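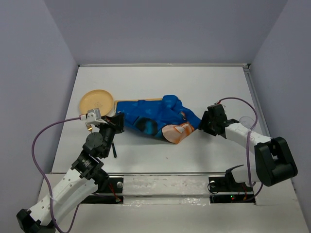

The Long Road of the Wundix

How a family workshop, a stubborn welder and a borrowed name gave a river town its favorite bicycle

If you grew up anywhere near Jenden, chances are you learned to ride on a Wundix. Mine was green, with a chain guard that rattled over every seam in the sidewalk, and it had already belonged to two of my cousins before it got to me. My mother says I slept with the bell under my pillow the first night. I don't remember that, but I do remember the bell, and when I walked into the old showroom on Mill Street this spring and heard one just like it, I'm not ashamed to say I had to stand still for a minute.

Assunta Fontana rang it, and she rang it on purpose. She has been greeting visitors that way since she took over the business from her father, and she says you can guess a person's age pretty well by the look on their face.

Her father never planned to make bicycles at all. He fixed farm pumps, and he was good at it, but pumps break in the summer and the winters were long. One March he took apart a heavy old delivery bike that the bakery had given up on, and found that most of the weight was in places where it did no good. He built a lighter frame from tubing he had lying around the shop, and the baker liked it so well that he ordered another. Then the post office asked for ten.

The name came later, and not from anybody in the family. A sign painter had a set of letters left over from a hardware store that never opened, and he offered them cheap. They spelled Wundix. "My grandmother thought it sounded like a cough medicine," Fontana told me, laughing. "But the letters were already cut, and they were very nice letters."

Those early bikes were plain things - one speed, a wide saddle, a rack you could sit a child or a sack of potatoes on. People bought them because they cost less than the imported ones and because you could get any part of them replaced in an afternoon. Heather Dow, who joined the welding bench at 24 and stayed until her knees told her to stop, remembers customers waiting on the front step with a bent fork in one hand and a sandwich in the other.

"You'd be working, and they'd be talking to you through the door," she said. "I knew about every wedding in the county."

Dow is also the reason the children's model exists. The company had always said small frames weren't worth the trouble, since the joints are fiddly and the price has to be low. She made one anyway, in her lunch breaks, for her niece, and rode it around the yard herself with her knees up by her ears until the boss came out to see what all the noise was. In the first full year they sold 752 of them, which was more than all the grown-up models put together.

There were lean times too, of course. When the big discount stores came in, a Wundix suddenly looked expensive, and the shop let go of people it had known for half a lifetime. Fontana doesn't like to talk about those years, and I didn't push. What kept the doors open was a contract with a touring outfit called Ó Riain, which wanted sturdy rental bikes that could stand being dropped by tourists. They're still a customer, and still, I'm told, dropping them.

Cameron Waaka runs the design side now. He came from Prullitz, where he worked on racing wheels, and he admits that the slower pace drove him a little crazy at first. These days he spends a good part of his week answering letters from people who want a pedal or a fender for a bike older than he is. He keeps the old drawings in a flat steel cabinet by the window, and if the part isn't on the shelf he'll often have one made up.

His newest project is a step-through bike with a low frame, meant for riders who have stopped riding because swinging a leg over has become a chore. Dow has been trying it out on the river path, and she has opinions about the saddle, which she shared with me at some length over a pot of coffee and most of a plum cake.

I took a turn on it myself before I left, down to the bridge and back. It has seven gears and very good brakes, and the bell is the same.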